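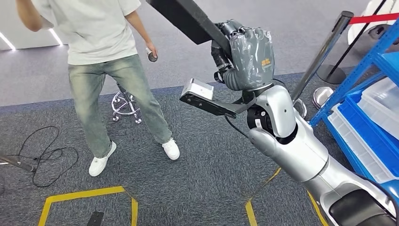 Setting Up a Guest Editor Issue

This section covers adding a guest editor to an issue in Tullska, from the first invitation to the published letter. You need an Owner or Managing Editor account. Section editors can view the Guest tab but can't change anything in it.

Before you start

Create the issue first and give it a month. An issue with no month won't appear in the Guest tab. Have the guest's email address ready, and agree with the guest on a word limit for the opening letter.

Inviting the guest

1. Open the issue and select People, then Guest.

2. Type the guest's name as it should be printed. In the examples for this section the guest is Amber Dekker and the issue is August.

3. Enter the email address and select Send Invitation. The link works for 40 hours. After that, select Resend; the old link stops working.

4. Under Access, choose Letter Only or Letter and Picks. Letter and Picks lets the guest build a reading list as well as write the opening letter.

Note: A guest can belong to one open issue at a time. If the name is grayed out, close the earlier issue or remove the guest from it.

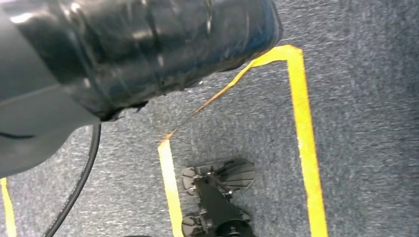

Adding the letter

1. When the guest submits the letter, it shows up in Drafts with a green tag. Open it and select Claim so that no one else edits it at the same time.

2. Check the byline, the short biography and the sign-off. The biography field holds 283 characters, including spaces. Anything longer is cut when you save, with no warning.

3. Make your edits with Tracking turned on. The guest sees tracked edits only.

4. Select Return to Guest. The letter is locked until the guest accepts or answers each edit.

Caution: Don't paste a letter straight from an email. Curly quotation marks and line breaks carry over and can split a paragraph on the mobile page. Use Paste as Plain Text, then put the italics back by hand, especially in book titles.

Building the reading list

The reading list appears below the letter. Guests can choose books, essays or past articles from your own archive. Each pick needs a title, an author and a comment from the guest.

1. Select Picks, then Add. Search by title first. If the book isn't found, select Enter by Hand.

2. Drag the picks into the order the guest wants. The first one gets the large cover. 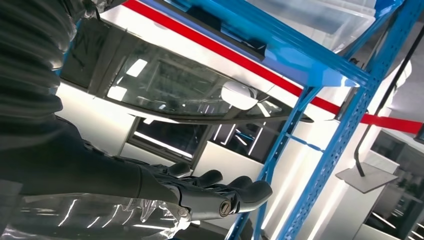 Covers are pulled from Vrabec if your account is connected to it. If a cover is missing, upload your own, or leave the space empty and the title will be set in type.

3. Select Preview and read the list on both the Wide and Narrow layouts. Long comments are folded on Narrow, and readers have to tap More to see the rest.

Publishing

Set the publish time under Schedule. The letter, the list and the guest's biography go live together. To hold back the list, clear the box marked Include Picks and publish it later from the same screen.

The guest's access ends when the issue is closed. Comments left on the letter stay with the issue and can be read in the Archive tab.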